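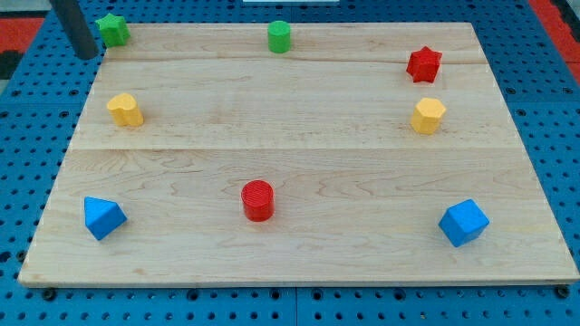
Coloured shape blocks on the wooden board used in the Lollosach Sorting Challenge

The Lollosach Sorting Challenge is a student robotics competition held each June at Gellarano Technical College. Teams program a robot arm to pick up small shape blocks and move them to positions named by the judges. It grew out of a course project supervised by Sointu Niskanen, a lecturer in automation at the college, and became a separate event in January 2019.

Format

Teams have two or three members and must all be enrolled on a course at the time of entry. Each team runs its own program on an arm supplied by the college. Changes to the arm are not allowed, but teams may fit their own fingertips if these pass inspection.

The blocks are 3D-printed in plain colours and include cylinders, stars, a heart, a hexagonal prism, a triangular prism and a cube. They are set out on a wooden board, which lies on a perforated blue table top. The starting layout is drawn by lot and shown to teams 42 minutes before the first run.

Instructions may refer to a block by colour, by shape or by both. An instruction such as "red cylinder" must not be met with the red star, and picking up the wrong block ends the attempt.

Scoring

A full score is 161 points. Marks are given for choosing the correct block, for placing it accurately and for finishing within the time limit. A block that falls over on release scores half. Blocks pushed off the board are not replaced during a run.

The star and heart are generally regarded as the hardest blocks to grip, and carry extra marks. Early rules scored all shapes equally.

History

The first contest was won by Gill, a team led by Jamila Gamage, whose program turned the gripper to suit the outline of each block. Gamage later wrote the practice exercises given to new entrants. The Lestau round, in which the board is rotated between attempts, was added at the following contest and is optional for first-time teams.

See also

Gellarano Technical College
Pick-and-place robot
Student robotics competitions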